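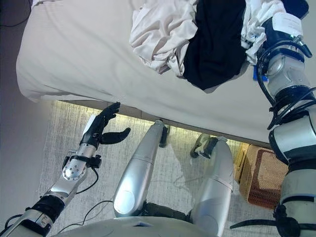
Laundry on the bed, right arm at the pile, left hand parked open.

April, Flundulside bedroom, laundry build. Started 3:50 pm after losing an hour to the cable harness again. Skellutport's notes say the loops at the elbow clear the joint bands through full travel. I don't buy it. They hang low, one runs across the rug under the legs, and I want them tied up before anybody calls this thing ready.

Run log now stands at 211 tries on soft goods. MacDonald scoring counts a pick as good if cloth leaves the surface. By that rule a sleeve dragged off with two other things on it is a success. I'm logging it my way from here: one item, lifted clear, let go where it was meant to go. 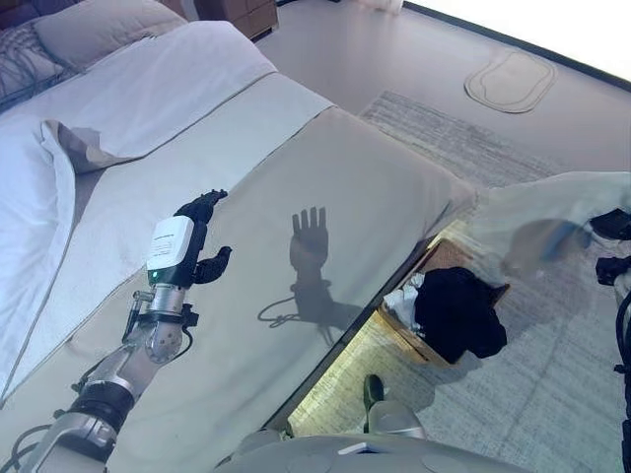
Also not convinced by the left arm. It holds that open-hand pose off to the side and does no work, and the Clutirdale people keep calling this a two-handed routine. Either give it a job or send it home before the run so it stops throwing a shadow on the bedding. I suspect the shadow is upsetting the cloth edge finder but have no numbers yet. Try 3 runs with the curtains shut, 3 with them open, same clothes.

Dark fabric is still my main worry. Folds in black all look alike to me on the monitor, so I doubt the depth map does better.

To do: zip ties, wrist zero check, fresh log sheet.

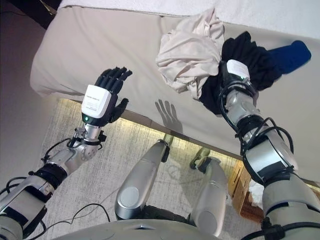
Right hand in the clothes, black garment in the grip. Shadow of the left hand on the side of the bed.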